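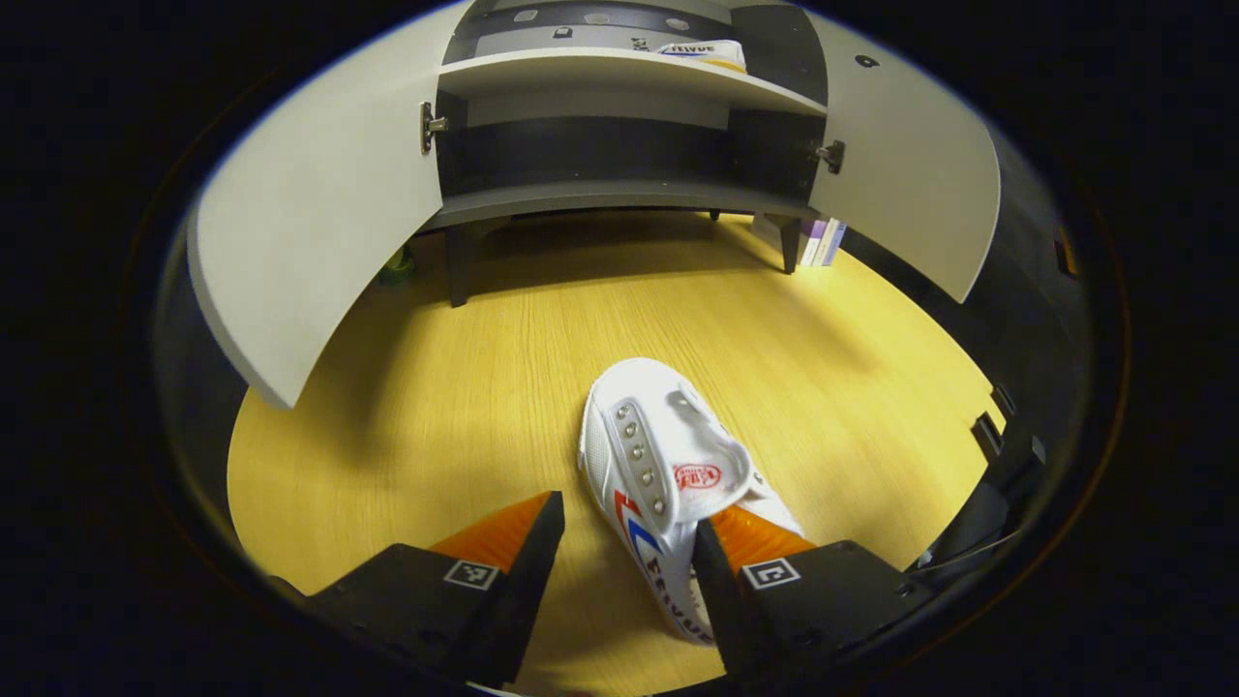
On the Garside Household list, Golshifteh Ghorbani wrote:

> Has anyone got a small shoe cabinet they like? We have a narrow
> hall and four people's shoes in it, and I fall over something
> every time I bring groceries in. I looked at the Curkier one but
> the shelves seem awfully close together. Also, do you leave laces
> in canvas shoes when you wash them, or take them out? Mine come
> out gray at the crossings every single time.

Hi Golshifteh and all,

Two doors and two tiers is what I went with, in gray with white doors, and I've been happy with it since November. The big thing for me is that both doors swing all the way open, so I can get at either end without doing that sideways reach. Do measure for the doors though! I measured the cabinet itself very carefully and forgot they needed somewhere to go, and the umbrella stand had to move to the porch.

I had the Curkier before this (the older one, I don't know if they changed it) and you're right about the shelves. Flats and kids' shoes were fine, high-tops had to lie on their sides, and boots, forget it. My sister has a Brosach with tilting drawers and loves it, but she wears a size 6 and I very much don't.

Now, laces. OUT, always out! The gray you're getting at the crossings is dirt that sits under the lace and never gets rinsed. I did my white Feiyues last week, the ones with the red and blue stripes, and I pull the laces before anything else so the tongue opens up and I can get the brush down in there. Baking soda and a little dish soap, old toothbrush, and go easy on the printed part on the side. The laces get their own soak in a mug. I'm terrible about putting them back in afterward, so there's usually a shoe lying around here with bare eyelets for days.

For the rubber rim I use one of those white sponges, the Lidley ones that come in a big bag. They crumble but they're cheap. Stuff the toes with paper towel while they dry and change it once or twice, and keep them out of direct sun, my last pair went yellow on the windowsill.

Somebody posted a long thread about wet shoes and closed cabinets a while back, I think it's message 2361 in the archive. Worth a look before you buy anything with doors. I leave mine open overnight if it's been raining.

How wide is your hall, by the way? And do you need it to hold boots too?

Marcy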